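Why does filtering out the "bad" demonstrations make my flower policy worse?

Posted in Robot Learning Help, Wednesday, June 17, 2026
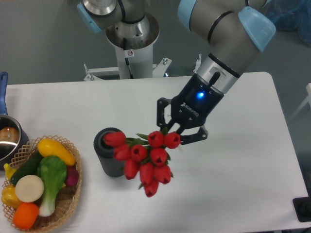
Tulips in the gripper, beside the vase.

I'm training a policy from teleoperated demonstrations for a put-the-bunch-in-the-vase task. We have 1,130 episodes, collected by 6 operators of very mixed talent (I include myself, and not at the top). The method section of the report I'm supposed to be writing says we "curated" the data. What that means is that Leonora Sebastian and I sat in the Halden office in November, watched the lot, and threw out anything with a hesitation, a second attempt or a bump against the vase.

The curated set is lovely to watch. The policy trained on it is a menace. It goes in smoothly, misses the opening, and carries on smoothly as though the vase had agreed to move. The policy trained on the full, ugly set dithers like a man choosing a sandwich but gets the stems in more often. Same network, same number of training steps, same camera views, same starting positions at test time.

I expected fewer episodes to cost us something. I did not expect the tidy set to lose to the one with Leonora's sneezing episode in it. Is this a known result, or have I broken the loader? And is there a way to filter that doesn't do this?

dindeo_night_shift

Probably overfitting. Add dropout and collect more data. Also check your learning rate.

Milagros Ignacio

Known result, and I wouldn't start by blaming the loader, although do look at it, it takes five minutes and I've been caught before.

You've removed the recoveries. An episode where the operator drifts to the side of the vase, stops, backs up and goes in again contains states your policy will certainly reach on its own, together with the action that gets it out of them. A clean episode contains neither. Your curated policy has never seen the bunch hanging next to the opening with anybody doing anything about it, so it does what it does everywhere else and proceeds with confidence. I have worked with people like this.

Flowers make it worse than blocks would. The gripper has the stems, the heads hang wherever they fancy, and no two grasps leave the bunch at the same angle. With a rigid object you can get away with a narrow set of approaches for quite a while. With a bunch of tulips you'll be off the demonstrated path almost as soon as you leave the table.

Three things to try, in this order.

First, match the sizes. Draw a random subset of the full set with as many episodes as the curated one and train on that. If the random subset still wins, you have your answer and a decent figure for the report. At present you're changing two things and arguing about one.

Second, filter segments instead of whole episodes. Label the stretch where the mistake is being made and the stretch where it's being fixed. Mask the first out of the action loss and keep the second. On the Dumlao arm we did this by hand for a shelf-stacking job, and it was tedious, and it beat both the clean set and the full set on our own tests. I wouldn't promise you the same margin. Keep the frames themselves if your policy takes a history of observations, or you'll get jumps at the joins.

Third, condition on the operator. Six people means up to six habits about which side to come in from, and some of that dithering will be the policy averaging between them. Give it an operator label in training and fix the label at test time. Pick whoever recovers best, who may not be whoever looks best on video.

One more question back to you: how are you scoring? If a trial fails the moment anything touches the vase, you'll be punishing the messy policy for the very thing it's good at. Report first-attempt success and eventual success separately, and give the time limit.

dindeo_night_shift

I did say check the learning rate.

Leonora Sebastian

Other half of the curation team. For the record the sneeze was in a successful episode.

We ran the size-matched comparison over at the Nanisville bench after reading Milagros's reply. Training was repeated with 3 seeds. The random subset beat the curated one on eventual success with every seed and lost on first-attempt success with 2 of them, so the two scores really do need separating. Our original sheet had a single column headed "worked?", which explains some of our disagreements.

Loader was fine. Segment labelling is next. I've started at the front of the set and my colleague has started at the back, and we have already fallen out over when a hesitation begins. If anyone has a written rule for that which two people can follow and get the same answer, please post it, however ugly. Ours currently reads "when it looks worried".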